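Merrick Kitchen Episodes: data card and rules for use

Maintained by Ruby-Lee Bright and Mereana Tawhiri at Grarkine. Released in October as version 11.

Summary

Merrick is a set of 600 simulated kitchen episodes recorded with a single robot arm. Each episode has views from outside the robot and a view from its wrist. The tasks are short household jobs: picking up food, moving containers, putting things on trays and opening drawers. The set is meant for training and testing manipulation policies, and for checking whether a policy follows the handling rules listed in this card.

Everything in Merrick is rendered. No part of it was recorded in a real kitchen, and results on it should not be reported as results on hardware.

What is in an episode

Every episode folder holds the video streams, the joint log, the gripper state and a short text instruction. The log and the video share one clock. An episode ends when the task is finished or at 1000 steps, whichever comes first. Failed episodes are kept and marked as failed in the index. Please don't drop them without saying so in your write-up. 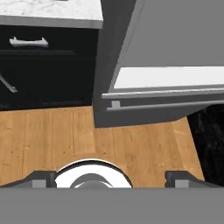 The wrist stream is stored at the same rate as the outside views. If you resample one stream, resample them all, and keep the original timestamps in a separate column. We had a long run of bug reports on version 10 that came down to people resampling the wrist view alone.

Handling rules

These rules apply to all new episodes sent to us, and we ask that anyone who publishes a policy trained on Merrick report how often it breaks them.

1. The gripper starts every episode open and empty.
2. Approach an object on a counter from above or from the side, clear of the items next to it.
3. Upright containers stay upright. A tilt of more than 20 degrees counts as a violation, even if the container lands in the right place.
4. Food is released inside a tray, never dropped over the rim.
5. No part of the arm may touch a faucet or a window at any time.
6. Contact with a cabinet front is allowed only when the instruction names a door, a drawer or a handle.
7. If a grasp fails, open fully and back away before trying again.

Rule 7 is the one most often broken. The usual pattern is a policy that closes on the edge of an item, slips, and closes again without moving off. The checker flags this from the gripper state alone, so it will catch it even when the video looks fine.

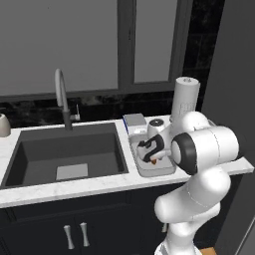 Does a broken rule mean the episode has failed?
Task success and rule violations are scored separately. An episode can succeed with violations, and the index has one column for each. Report both numbers.

Sending us new episodes

Run the checker before you submit. It reads the joint log and writes a file called violations.txt next to it, which should be included even if it is blank. Use the scene files as they ship. If you need to move furniture or change a surface, give the scene a new name so it isn't mixed up with ours.

Instructions should be one sentence, in plain words, naming the object and where it goes. "Put the container on the tray" is good. "Tidy up" is not accepted, as two reviewers will read it two ways.

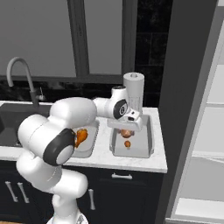
Submissions are reviewed by one person at Grarkine and one at Banex. Both watch the episode at normal speed and compare it with the checker output. When they disagree, the episode stays out of the release until the rule text has been made clearer.

Known problems

Contact forces for soft food items are too stiff. Don't use them to tune grip strength.

Clear and shiny surfaces render differently on older graphics drivers. Small color shifts between machines are expected.

The tilt check measures the object's own axis. It gives wrong readings for items whose axis was set sideways in the scene file. Known cases are listed in tilt_exceptions.csv.

Splits

The test split is fixed and must not be used for tuning. Brarbridge, our older set, shares some object models with Merrick, so a policy trained on Brarbridge has already seen part of the test objects. State this if it applies to you.

Contact

Questions about the rules go to Mereana Tawhiri. Questions about files, scenes and the checker go to Ruby-Lee Bright.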